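Section 4: Setting Up Your First Job in Lesolon

Welcome back! If you have worked your way through Section 3, you now have an account, a password you can remember, and at least one other person from your crew signed in. This section walks you through setting up a job from nothing, adding the schedule, and getting your subcontractors connected so that they see what they need to see (and nothing that they don't). Set aside a quiet part of the morning for it if you can. It goes much more smoothly before the phone starts ringing.

Before you begin

Have these close by:

The signed contract or letter of intent, for the start date and the contract sum.
The site address, exactly as it appears on the permit.
Your list of subcontractors, with an email address for each.
Any schedule you already keep, even if it's a spreadsheet that has seen better days.

4.1 Create the job

1. From the home page, choose Jobs, then New Job.

2. Type a job name. Keep it short and use something your crew would really say out loud. Our practice job in this guide is called Skudembridge, and you will see that name on the sample screens throughout.

3. Enter the job number. Lesolon suggests the next free number for you, and for our practice job that number is 223. You can type over it if your office has its own way of numbering things.

4. Enter the site address. Wait a moment for the map pin to settle, then drag it to the site entrance. Delivery drivers get sent to wherever that pin is, so it's worth zooming in and taking a second look.

5. Choose a job type. If you're torn between Renovation and Addition, pick the one that matches your permit.

6. Select Save as Draft.

Note: A draft job can be seen only by you and by anyone with Office Manager access. Take as long as you like with it. Drafts don't expire, and we know of a few that have been waiting patiently since last March.

4.2 Build the schedule

You can start with a blank schedule or bring in one you already have. Most folks find it easier to bring one in, even a rough one, and tidy it up afterward.

To bring in a schedule:

1. Open the job and choose Schedule, then Import.

2. Pick your file. The first row needs to hold column names, and there should be one task on each row after that.

3. Match your columns to ours. You need Task Name, Start, and Finish at the very least. Trade and Area are optional, though you'll be glad of them later when you want to see only the drywall work on the second floor.

4. Select Preview. Rows with a problem are marked in yellow, and you can fix them right there on the page.

5. Select Import when everything looks right.

Note: A single import can hold up to 2000 rows. For most jobs that is far more room than you'll need. If you have a bigger schedule, split it by phase and import the pieces in order.

Caution: Importing a second time with Replace turned on removes the existing tasks along with any comments and photos attached to them. Choose Add to Existing if your crew has already started posting to the job.

4.3 Link tasks that depend on each other

Linking tells Lesolon that one task can't start until another is finished. When the first one slips, everything behind it moves too, and you're spared a long evening of dragging bars across the screen.

1. In the schedule, select the task that has to come first.

2. Hold down Shift and select the task that follows it.

3. Choose Link.

4. If there needs to be a waiting period in between, such as curing time for a slab, enter the number of days in the Gap box.

Don't try to link every task on your first day. Start with the inspections and the long-lead deliveries, live with it for a week, and add more links as you notice where things bump into each other. Vignesh Achari, who wrote the first edition of this guide, liked to keep it to some 200 links on a mid-sized job, and went over them every time a change order came through.

4.4 Invite your subcontractors

1. Open the job and choose People, then Invite.

2. Enter the company name and the email address. We'll use Quiroga for the electrical work and Zidach for the roofing on our practice job.

3. Choose a role. Field lets a person see their own tasks and post daily notes. Lead adds the ability to suggest new dates, which you can then accept or turn down.

4. Tick the trades they should see.

5. Select Send.

Invitations are good for 2 weeks. If one goes stale, open People, find the company, and select Resend. You won't have to type everything in again.

Caution: Check the Costs box on the same page before you send. It is off by default, and a company with Costs turned on can see the contract sum for the whole job.

4.5 Make the job live

1. Open the job and read through the Summary page one last time.

2. Select Make Live.

3. Ask one person on the crew to open the job on their phone and confirm that their tasks are showing.

If the tasks don't show up, have them pull down on the screen to refresh, and then check that their trade is ticked under People. Between them, those two fixes take care of nearly every call we get on this subject.

Continue to Section 5, Daily Logs and Photos.

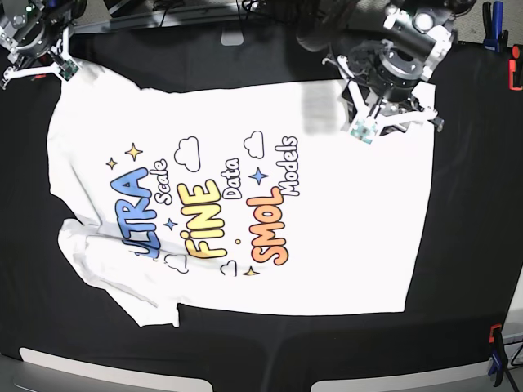 White T-shirt with a colorful chest print, on black cloth.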